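Rammont policing update

2023-01-11

Patrols along the Wenness road will continue until the end of the month, the district police office has confirmed. Two extra officers have been assigned to the evening shift, and the checkpoint at the Tostville turn-off stays in place on weekdays.

The patrols began after a run of thefts from farm buildings. Police say 11 reports have been received from the area since September. Four people have been questioned and two of them have been charged with handling stolen goods. Both are due before the court in Delorme. Fuel and hand tools made up most of what was taken – very little has been recovered so far.

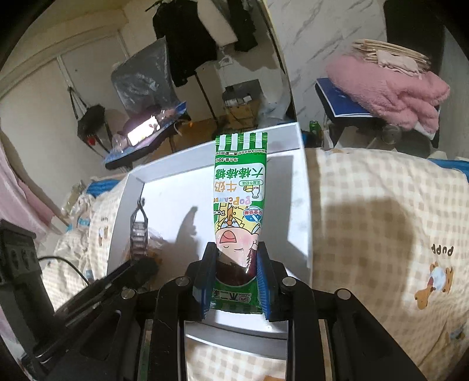
A Fujiya milk-flavoured lollipop in its wrapper.

Inspector Bronisława Ziółkowski, who took over the district in the autumn, told last week's residents' meeting that officers still need serial numbers for missing equipment. Owners who have found old receipts or photographs can bring them to the Rammont station on any weekday morning.

Drivers stopped at the checkpoint will be asked for a licence and may be asked to open the boot. Most stops take a few minutes.

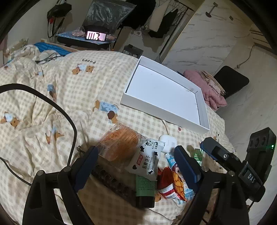 Station opening hours

The front desk at Rammont is open from 9 until 4 on weekdays. Outside those hours, use the yellow telephone by the main door – calls go through to Delorme.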